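Drawer cabinet as a side table — what goes in the bottom drawer?

skatia_fan
Hi all! I finally gave in and moved a gray metal three-drawer cabinet in next to my workbench, because I was so tired of walking across the room for every little thing. Now I can't decide what lives where. Top drawer is pens and tape, I think, but the bottom one is deep and I'm stuck. Ideas very welcome!

Jilby128
Congrats, you'll love it. I'd put the heavy stuff down low — spare cables, the big stapler, all that. Mine tipped once with the top drawer loaded and I learned my lesson (and so did my coffee mug).

panya_s
I'm going to disagree with Jilby a little, sorry! Heavy things at the bottom means bending down for them all day long, and my back is not what it was in my twenties. I keep paper there and hardly ever open it.

skatia_fan
You're both so helpful, thank you. I should say I've emptied the bottom drawer completely so I can start fresh. 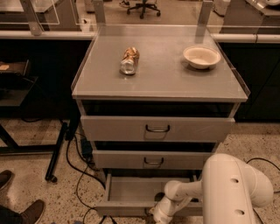 The clear rim around the sides and back of the top is my favorite part, by the way — pencils used to roll off my old table constantly. I keep a bowl up there for odds and ends, and the crushed can is going in the recycling, I promise.

Jilby128
Fine, paper at the bottom, but please don't fill the top one!

panya_s
On that we agree. Does yours have a liner? I cut mine from an old placemat.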